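Looking after a painted worktop

Many people write to me about wooden worktops and oil, but the painted top gets less attention. I have painted three in my life, two in kitchens and one in the workshop, and I made mistakes with all of them. I put my notes on this page so that you can make fewer. They are for ordinary furniture paint with a clear matte coat over it. If your top is laminate, most of the cleaning advice is good for you also, but please skip the part about sanding.

Before the first use

Be patient with new paint. Dry to the touch is one thing and hard is another. The tin I bought from Zamberg said it could be used the next day, and I believed it, and my bread board stuck to it. Now I wait 15 days before I put anything heavy on a new top, and 25 if the weather is cold and the windows stay closed. In June it goes faster. During this time you can put light things on it, but lift them every evening and put them back in a different place.

Do not cover the fresh paint with plastic to protect it. The plastic leaves a shiny print which is very difficult to remove. An old cotton sheet is better, and only when you must work near it.

Cleaning every day

A soft cloth, warm water and one drop of dish soap are enough. Wring the cloth well. Wipe in long strokes from one side to the other, and then go over the surface once more with a dry cloth. Circles leave marks on a matte finish, and you will see them in the evening when the lamp is on.

I do not use the rough green side of the sponge, and I do not use powder cleaners. They make the matte coat shiny in small places, and after this it can't be made matte again without a new coat. Vinegar is fine for the kettle but I keep it away from paint.

Look at the surface from a low angle, near a window or under a lamp. A matte color is never the same from one side to the other, and it is easy to take a reflection for a stain. I once rubbed for a long time at a pale cloud which was only the light from the ceiling. Move your head first. If the pale place moves too, put the cloth away.
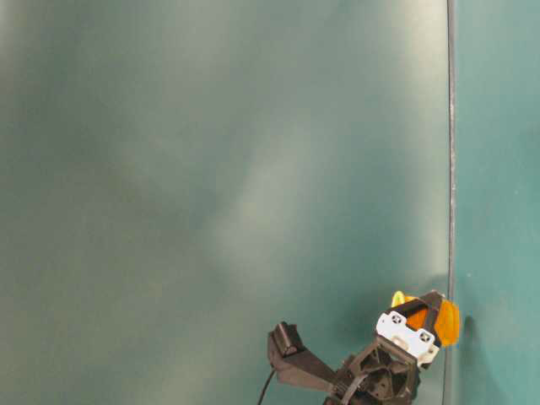 Teal-green surface with a pale, hazy highlight across the middle.

If the pale place stays where it is, it can be dried soap or fine dust in the finish. Wipe it with plain water and let it dry completely before you judge. Wet paint is always darker, and many people start to repair too early.

Stains

Tea and coffee: warm water with a little baking soda, made into a thin paste. Leave it for 9 minutes, no longer, and wipe without pressure.

Grease: dish soap directly on the cloth, then plain water. Repeat before you try something stronger.

Turmeric and curry: do what you can with soap, and then wait. Daylight makes the yellow weaker. My neighbor in Flanden had a yellow spot beside her stove which she could not remove with anything, and after the summer it was hardly there.

Ink and marker: try a little rubbing alcohol on a cotton swab, but first on a hidden place under the edge. On some paints the color comes away with the ink.

Glue: let it dry hard and push it off with an old plastic card. A metal scraper is quick, and then you must paint.

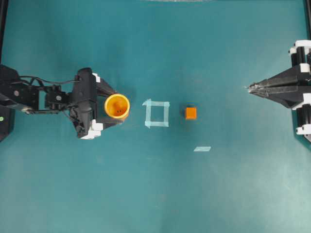 Scuffs are a different matter from stains, and they need a different method. A dark scuff is usually something left on top of the paint, for example rubber from a foot or the bottom of a pan. A clean white eraser removes most of these. A light scuff is more often a place where the coat has been rubbed, and there you can only make it less visible. A very thin layer of clear furniture wax, applied with a cotton cloth and left to dry before you wipe it, helps for some months. I use the Sutanto wax in the flat tin, but I think any clear wax without color will do the work.

If you must touch up the paint

Always keep a small jar of the paint, filled to the top, with the color number on the lid. I did not do this with my first top. The shop in Covdale mixed it again from a chip and it was nearly right, which looks worse than a clearly different color.

Sand the damaged place by hand with 324 grit if you have it, or the nearest fine paper in your drawer. Go a little past the damage so there is no step. Remove the dust with a damp cloth and wait until it is dry. Use two thin layers from a small foam roller, and roll the last one almost empty toward the edges. A brush leaves lines that you will feel with your hand when you wipe.

Write the date inside the cupboard door. You will be glad of it the next time you are trying to remember how long the coat has lasted.

Last updated October 18, 2021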